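The Yellow Issue, Part 2: In Praise of Gloss
Apr 4, 2022

Last time I wrote about picking a yellow and got more mail than I have ever had, so thank you, and yes, I am going to keep going! A lot of you wanted to know about the finish. Everyone has a feeling about which yellow they like (butter, lemon, school bus, the brownish one from your aunt's kitchen) but when it comes to shine most of us just say "satin, please" and go home.

I did that for years. Then in January I painted the inside of my hall closet in full gloss ochre, for no better reason than having the can, and I have been opening that door to look at it ever since. It's a tiny closet with one bare bulb, and it glows. The coats look better. I look better getting my coat.

What gloss does to yellow is different from what it does to blue or green. A dark glossy blue gets deeper and starts to act like a mirror. Yellow stays yellow almost everywhere, and then right where the light lands it goes to a soft white, with a warm patch all the way around it. Down toward the bottom of a panel, where less light reaches, the same paint can look closer to amber. You get four or five colors from one can, and they move when you do.
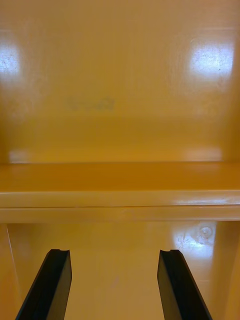 High-gloss mustard yellow. Note the fine scratches where the light hits.

Now the bad news, which you can probably guess. Gloss shows everything. Every speck of dust that fell in while the paint was soft, every swipe from a gritty cloth, every spot where you thought you had sanded enough. You won't see any of it straight on in gray daylight. Switch on a lamp and there it all is, in a neat little circle.

I asked Sang Võ about this when I was over in Sillitz. Sang has been refinishing kitchen chairs and cupboards on Lestgate for longer than I've been able to hold a brush, and I expected a lecture about sanding. I got one, but a short one. The longer talk was about dust. Sang mops the floor before opening the can, wets it down again, then leaves the room alone until the next morning. Thin coats, too, much thinner than you think. The closet took me 2 coats and it should have been 3. I can see exactly where I got greedy, down by the baseboard, and so can anyone who drops a glove.

The other thing I learned is that you want to commit. A glossy yellow shelf against a flat white wall can look like something you forgot to finish. Carry the same color and the same shine over the back, the shelf and the floor of a cupboard and the corners seem to melt – it feels like one piece, and a bigger one. That goes for small cupboards most of all. Bookcases I'm less sure about. I tried to picture mine in yellow and all I could see was how much it would fight with the books.
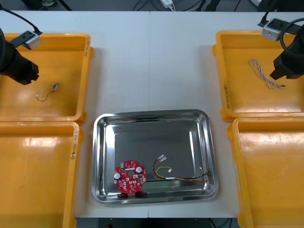 And if you're not ready to put yellow on something that's nailed to the house, start with something you can carry. A stool is great. So is a drawer, just the inside of it, so you get a little jolt every time you go looking for the tape. Phan, the hardware place next to the bus stop, still sells the half-size cans, and one of those will do a stool and a drawer with enough left over for a mailbox flag. Ask for a scrap of board while you're there and do a test patch. Then carry that patch around the house for a day! Mine was gorgeous by the back window and looked like old soup in the bathroom.

A few of you asked about cleaning. Soft cloth, warm water, a drop of dish soap, and go easy. The scrubby side of the sponge is how you get those swirls. If you already have them, live with them. I've grown fond of mine.

One last thing, for the people who like a field trip. The old ticket hall at Brestetside is open on weekends again, and the benches are still that thick, shiny, honey-colored yellow, worn down to bare wood at the armrests. Take the 355 and get off at the end of the line. I went meaning to stay ten minutes and sat there through 6 buses. Bring a sandwich, and send me your yellows!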